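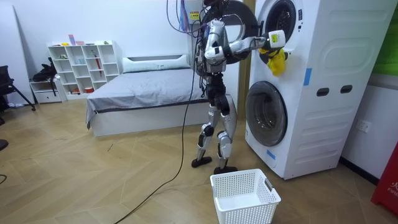

Can a robot do the household washing yet? Parts of it, slowly, and with people close at hand.

Jikura and its research partner Nurmi have published results from a laundry trial at their Skarkwood test flat. A humanoid robot was set 400 runs at a stacked washer-dryer, handling one cloth at a time with its gripper. It completed 70 per cent of them unaided. Most failures came from dropped or snagged cloths.

Folding was left out. Bimar, which funded the work, said it had no plans to sell a laundry robot and that the machine was still too slow for a family home.

A second trial of 1,000 runs starts in January and will last 4 months. It will add towels and mixed loads.

Further details are available from the Jikura press office.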